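16 de febrero de 2020 – por Maricel Fajardo

Archivado en: Cuentas del taller, Automatización

Llevo desde enero con la misma hoja de cálculo abierta y todavía no he firmado nada. Noman Kazmi, el comercial de Flollen, me escribe con una alegría que ya me pone de mal humor: que si el precio se mantiene hasta fin de mes, que si hay otro taller interesado. Siempre hay otro taller interesado.

El presupuesto trae el brazo, la base y la controladora en la primera página, con su precio en negrita. En la segunda, en letra bastante más pequeña, vienen las pinzas, los dedos de repuesto, el cableado, la licencia del programa y la «puesta en marcha». Sumé las dos páginas y la segunda pesaba casi tanto como la primera. Pregunté si la licencia se renovaba y la respuesta fue un párrafo entero sin un sí ni un no. La he apuntado como gasto anual y que me corrijan ellos.

Luego están los dedos. Cada juego cuesta 39 euros y el catálogo los llama consumible, palabra que a mí me suena a tóner. ¿Cuánto duran? Noman dice que depende del uso. Akosua Atinga, que montó dos brazos en Memon y los sigue pagando, me recomendó presupuestar repuestos para todo el primer año y no creerme ninguna cifra de duración que no venga por escrito. Le he hecho caso.

La otra partida que nadie quería poner son las horas. Flollen calcula 80 de formación y ajuste, pero esas horas las pone alguien de mi plantilla que mientras tanto no hace otra cosa. A Shoaib Lodhi le parece que exagero – él ya tiene elegido el rincón y hasta ha medido la mesa – y puede que exagere. También dijo que la selladora se pagaba sola y sigue en el almacén con la funda puesta.

Pedí oferta a Prutard para comparar. Salen más baratos en el equipo y más caros en el soporte, y el plazo de entrega es una línea en blanco que prometieron rellenar. El alquiler por meses me convence algo más, siempre que la cuota no se descuente solo «a criterio del proveedor», que es lo que pone ahora el borrador.

Así que mi plan, de momento: no comprar, pedir una prueba con nuestros objetos y nuestra mesa, y llevar yo el cronómetro. Quiero ver platos y trapos, que es lo que movemos aquí, y no los cubitos de colores del vídeo. Si alguien ha pasado por esto con un equipo parecido y conserva las facturas, que me escriba. Las facturas, por favor, el folleto ya lo tengo.

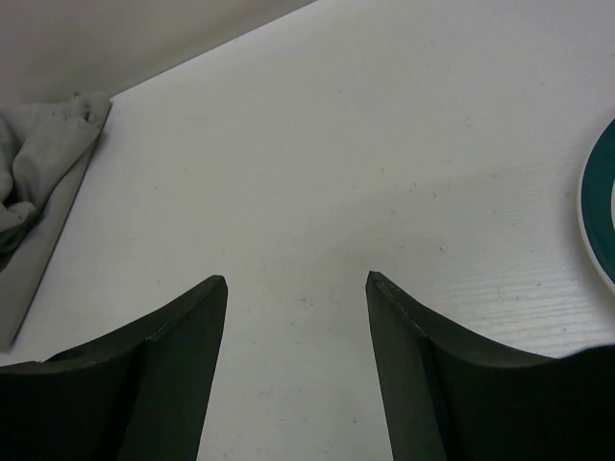 Los dedos de la pinza sobre la mesa blanca, con el trapo gris a un lado y el plato de borde verde azulado al otro.

Contacto | © 2020 Maricel Fajardo | Volver arriba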